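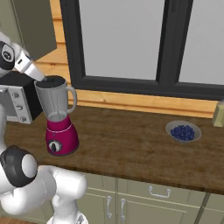 7 min read

Our day at the Drareo open house, and what it did to our equipment budget

I had been promising Begoña Urquijo since October that I would go see a robot arm in person before we wrote one more line of our equipment plan, and she finally held me to it. She keeps the books for our teaching kitchen at Barrios, and she had grown tired (her word was a bit stronger) of seeing "robot, to be decided" on the same row of the spreadsheet every month. So we packed sandwiches, got lost twice, and spent a long and very happy day at Drareo.

The welcome was lovely. Coffee, name tags, and a room of 47 visitors, most of them from schools and small food businesses like ours. The morning was given over to the simulated kitchen, where Drareo tries out a job before anyone buys anything for it. I had expected something like an old video game and was quite charmed. There is a wooden counter, green cabinets, a bowl of blueberries, and a bright magenta blender that I would gladly have taken home with me. The arm does its reaching and dipping in there, and you sit at a screen with one of their staff and talk through what you would want it to do in your own kitchen.

This was the part I most wanted Begoña to see. A simulation seat costs 239 dollars a month on the plan they offered us, and you can stop whenever you like. We could run three months of that, learn which jobs are worth the trouble, and still have spent far less than we lost on the vegetable washer (a sore subject, and I will leave it there).

After lunch we moved on to mounting and floor space, and I filled four pages. The young man from Jondano, the firm that does the installations, asked us how deep our counters were, and neither of us knew. Please measure yours before you go! He also wanted to know which way our cabinet doors opened, where the outlets were, and how far it was from the back door to the prep area. I drew him a map on a napkin and he was very kind about it.

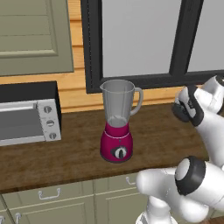
Space turned out to be the biggest hole in our plan. We had a line for the arm and a line for training, and nothing at all for the carpentry. I had always pictured the thing perched up on the counter like a stand mixer, and I had even cleared a spot for it in my head. In the simulated kitchen, though, the arm's base column comes down in front of the cabinets, and the arm itself covers part of a drawer and a cabinet door. Begoña leaned over and whispered, "That's our knife drawer." So now there is a row for moving drawers and another for a stand, and Jondano's first figure for the two together is 2760 dollars. I gulped a little, but I would much sooner gulp now than after the delivery truck has left.

The other surprise was grippers. We looked at two from Droltine, a plain one and a padded one, and the padded one adds 538 dollars. I was all for it. Begoña asked what exactly we would be picking up that needed padding, and I said I would think about it on the drive home, and I am still thinking. We put it on the second-year list with a question mark.

A few practical notes, in case you are planning a visit of your own. Parking is behind the building and fills up early. Bring a sweater, as the demo room is chilly. Ask for the service terms on paper, and ask who pays for travel when a technician has to come out – the answer was different for the arm and for the gripper, and we would have missed that entirely if the woman sitting behind us hadn't raised it.

Our plan as it stands now is three months of simulation, then a decision on the arm, with the carpentry quoted by a second firm before we sign anything. Begoña has changed "robot, to be decided" to "robot, see tab 4," and tab 4 has real numbers in it. I am still waiting on Jondano's drawing of the stand and will post it when it comes.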